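Giving up the car, nine months on
3 Apr 2024

I sold the car in July to a man called Johannes Mokgethi, who kicked one tyre, nodded, and paid me 2000 for it. I'd asked for 3000. We both knew how that was going to go.

Since then I have been a bus person. The 82 goes past the end of our road and into Torholm by way of every cul-de-sac the council could find. The driver waits for people who run, unless it's raining. 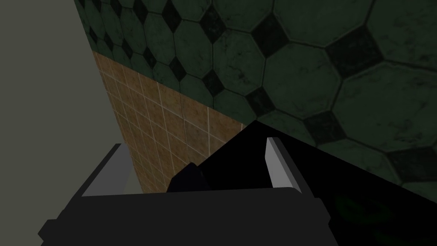 What I miss

The boot, mainly. I used to keep a whole second household in there: wellies, a folding chair, a bag of compost I'd bought two springs ago. All of that now lives in the hall and I climb over it.

Also singing. You can't do it on the 82. Reshma tried once, after Dilruba's birthday, and a schoolboy asked her to stop.
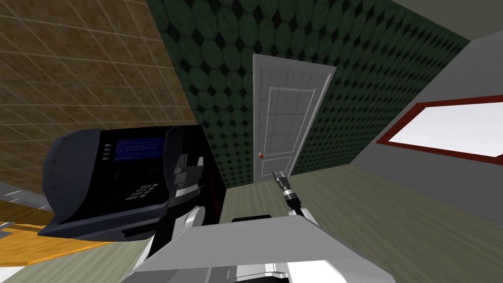

What I don't miss

Parking outside the Pretorius bakery, which took longer than eating the bun. The garage ringing to say they'd "had a look". The insurance renewal, always up by 26 quid for reasons of its own.

Lungile has offered me her old bike. It has no front brake and she lives at the top of a hill, so I'm thinking it over.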